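Can a machine tidy a sitting room yet? A visit to the Dutatora open day

I went along to the Dutatora open day with one question: would I let any of this loose in my own house? The leaflet promised a machine that could clear up after people. There were 75 of us on the list, let in a few at a time.

Charito Mangubat, who showed my group round, said the furnished room mattered more to her than the workshop downstairs. Carved wood, patterned cloth and strong daylight through net curtains are all hard going for a camera.

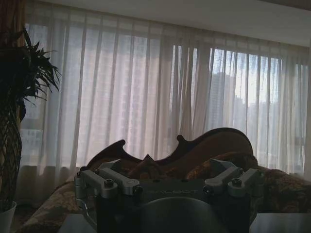
She was frank about the rest. The team has logged 1,521 attempts at small chores, and cushions are still the worst of them. A cushion never sits the same way twice, and a gripper has no feel for when it is straight. Picking up litter is further on. I asked about stairs and she said no.

Obaidul Matubbar looks after the table work. His list is short: tissue off the table, into the bin, wipe down, stop. He would like 2,000 clean runs of that before anyone talks about selling it. A dark, glossy top like the one they use shows every speck, so the wiping will be judged harshly.

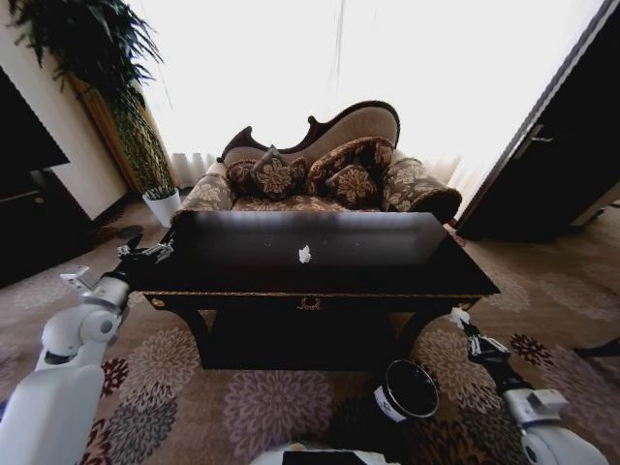
Dutatora, upstairs room, May

My notes from the last half hour are mostly questions. Who empties the bin? What happens when a child walks in? Obaidul had an answer to the second — it stops and waits — and laughed at the first.

I would not buy one this year. I would go back next spring and ask about the cushions again.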